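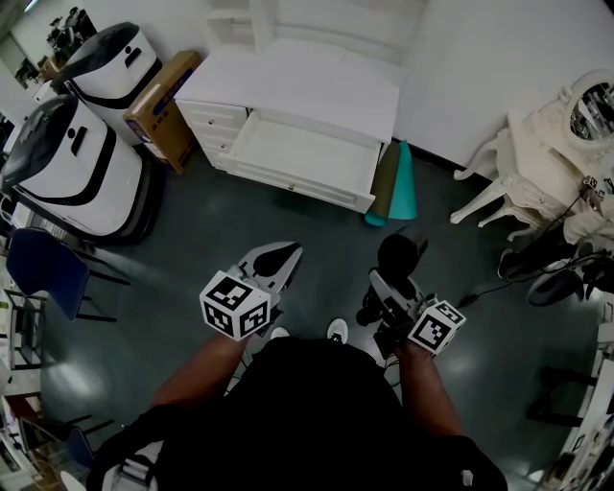
白色抽屉柜，最宽的那层拉开了，里面是空的。

1/ 今天收拾这个房间，从抽屉柜开始。左边一摞三个小抽屉，正面一个宽抽屉。宽的这层先空着，等想好放什么再放。

2/ 以前的毛病是什么都往宽抽屉里塞。充电线、旧说明书、电池、发票、包装袋，最后拉都拉不动。这次全倒出来分了一遍，花了整整一个上午。

3/ 倒出来的东西分两堆：留的和走的。没有设“再想想”那一堆，上次设了，结果那一堆又原样回到了抽屉里。

4/ 说明书扔掉了大半。网上能查到电子版的不留纸质，保修卡单独夹起来。翻到一张Ruda台灯的保修卡，台灯搬家的时候就送人了，卡倒是一直跟着我。

5/ 三个小抽屉的分法：上面放每天要用的，剪刀、笔、胶带。中间放线材，每根用魔术贴捆好，贴纸条写清楚是谁的线。下面放针线和备用纽扣。

6/ 线材这一层费时间最多。有两根线到最后也没弄明白是配什么的，先捆在一起，到四月还没人找就处理掉。

7/ 柜子上方是白色的搁架，靠着白墙。颜色接得上，看着不乱。搁架我打算少放一点，擦灰方便。以前摆过一排小东西，每次擦都要一件一件拿下来，后来干脆就不擦了。

8/ 有人问宽抽屉要不要买分隔盒。我的做法是先放东西，用两个星期，再量尺寸买。上一个家是先买的盒子，Clotier的，一套361块，高了一点，抽屉关不上，最后拿去装洋葱了。

9/ 瑜伽垫竖着放在柜子右边，一张橄榄棕，一张蓝绿。卷起来立着比平放省地方。以前塞在床底下，想练的时候要趴下去够，够着够着就不想练了。

10/ 垫子要卷紧一点，不然站不住，会慢慢往旁边滑。可以用旧丝袜剪一圈套上，比买的绑带好用，也不勒印子。

11/ 再往右是那张白色梳妆台，弯腿带雕花，椭圆镜子，镜框也是花的。跟旁边直来直去的柜子不是一个路子，Vitória Guerreiro看了说应该换掉。我不想换，先这么放着。

12/ 雕花的腿积灰，抹布擦不进去。用干的软毛刷，从上往下刷，再拿微湿的布过一遍。别喷清洁剂，会流到缝里，干了发黄。镜框也是一样的办法。

13/ 抽屉柜左边靠着一个纸箱，棕色的，贴着蓝色标签。纸箱这种东西放一天就会放一年，所以我给自己定的期限是这个周末。

14/ 左边靠边是白桌子和蓝椅子，椅子腿是黑色金属的。地板颜色深，灰里带点绿，金属腿拖来拖去容易留道子，准备贴毛毡垫。Teresa Baptista推荐Rondden的，说撕下来不留胶。还没买，用过再说。

15/ 左上角最里面还有一个架子，东西堆得很满，没动。一次收一块，不然收到一半人就坐在地上翻旧东西了。

16/ 预算也写一下，免得又有人问。这次整个房间给自己定的上限是1,000块，到现在花了买魔术贴和标签纸的钱，别的都是家里现成的。

17/ 抽屉推拉发涩的，可以在滑轨上擦一点白蜡烛，来回拉几次。木滑轨管用，金属滑轨别用蜡，先把灰和头发清掉再试。

18/ 回复一下评论：抽屉柜是二手的，没有牌子，也没有链接。搁架也别问我承重，我只放轻的东西。

19/ 下一步是那个堆满的架子，收完再接着发。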